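Bench notebook, Sat 24 December
Emard starter kit on trial, pick-and-place with the narrow carton
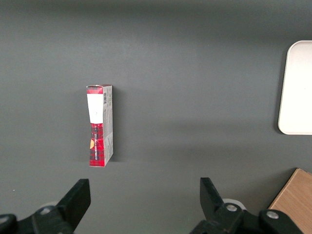 Iresha Munshi wrote back before I'd even hung up my coat, saying that whatever I thought of the hardware I should work out what the thing costs us in the second year, when the Dreltness support plan stops being part of the bundle, and that she had been burned by this sort of arrangement once already. Fair point, and I've put it at the head of the entry so I don't wander off into fingers and cameras and forget it. (I will wander off into fingers and cameras. Sorry, Iresha.)

So, where we are. The kit is the Emard two-finger set with the wrist camera, on loan through Karagiannis, and it comes with a trial seat on Nototo, the teaching and recording software. The loan runs until the end of the month and I'd like to have something sensible to say by then. Everybody else has gone home for the holiday, the building is wonderfully quiet, and I had a thermos of soup and the radio, so it was a very nice day to be at the bench.

The job I set up is the one we keep talking about for the repack line: a slim carton standing on end, to be picked up and laid in the white tray. I used the little box with the red plaid print. It's a good honest test piece, I think, tall for its footprint, so any clumsiness on the way in shows up right away. The wood block stays out on the surface near the tray corner as something the arm has to respect on its way across.

Mounting went better than I feared. The adapter plate fits our flange, the screws were in the bag, and the cable is long enough to leave a proper loop at the last joint. I do wish the instructions said which way the connector faces before you tighten everything down. I had it on upside down the first time and had to undo the lot, muttering. If Karagiannis ask for comments, that's the first one: one drawing, one arrow.

Camera. I like it very much. With the fingers fully open you get both tips along the bottom of the view and a generous stretch of table between and beyond them, so you can line up on the carton well before you're committed. The matte gray surface helps a lot here, and I'd ask for the same mat if we ever build this into a real cell. What I'm less fond of is how much of the lower view goes to the gripper body. Nototo has a crop setting, but the crop applies to the recording only and leaves the live window alone, which seems backward to me. I've asked Dreltness whether there's a switch for it that I've missed.

Light came from the left all day, with the shadow going off to the right of the carton. Nototo's edge finder included the shadow as part of the box on the early tries and wanted to center the grip too far over. Turning the contrast threshold down cured it. I want to repeat this with the lamp on the other side before I call it solved, and it really ought to be on the list of things the setup wizard asks you about.

Runs. I did 200 in all, spread over morning and afternoon with a long lunch in between. The success rate came out at almost 90 percent, which pleased me no end for a first day. The failures were nearly all of one kind: the left finger touches a hair before the right, the carton rocks, and by the time the grip closes it's sitting crooked between the tips. It still gets carried, but it goes down badly at the tray rim and I scored those as misses. I slowed the approach for the last stretch of travel and that helped, though it makes the whole cycle feel rather sleepy. There's a compliance setting in the Emard menu that I haven't touched yet. That's for next time.

A word on the fingers themselves. They're stiff, the flat tips are a sensible shape for cartons, and swapping them is a matter of a couple of screws and some patience. The tips left no marks that I could find on the printed card, and I did look, with the magnifier, at the plaid part where a scuff would show. Emard sell a padded version as well. I'd hold off on that until we've tried something with a glossier finish.

Teaching in Nototo is pleasant, I have to say. You lead the arm through by hand, press the button at each spot, and it draws you a tidy little path that you can tug about afterward. Moving the tray and re-teaching only the place position took me three minutes, and I was eating at the time. The old pendant would have had me there until supper! What I can't find anywhere is a way to export the path in a form we could read without Nototo. This goes straight back to Iresha's question. If the software seat lapses, do we keep our programs or just the memory of them? The quote from Karagiannis has the seat and the Dreltness support on the same line, and I'd like them pulled apart so we can see each one.

Also for the quote: the spare cable is listed but the spare fingers aren't. Ask for two pairs.

Things I haven't done and want to:
Carton turned so the wide side faces the gripper.
Lamp on the right.
Compliance setting, low and then middle.
Tray moved closer to the wood block, to see what the path planner makes of it.
A full restart with the network unplugged, to find out whether Nototo will open at all.

My feeling tonight, for what it's worth, is that I'd be happy to have the gripper and camera on our bench for good, and I'd recommend the hardware today if someone pressed me. On the software and the support I'm sitting on the fence until the answers come in, and I don't expect anyone at Dreltness to be reading mail before the new week. The pilot line isn't due until May, so we have room to be fussy.

Iresha – the run log is in the shared folder under the Emard name, with my scoring notes in the last column. Some of them are a bit chatty. Call me if the crooked-pick ones don't make sense, and have a lovely holiday.

Arm parked, air off, soup thermos remembered this time.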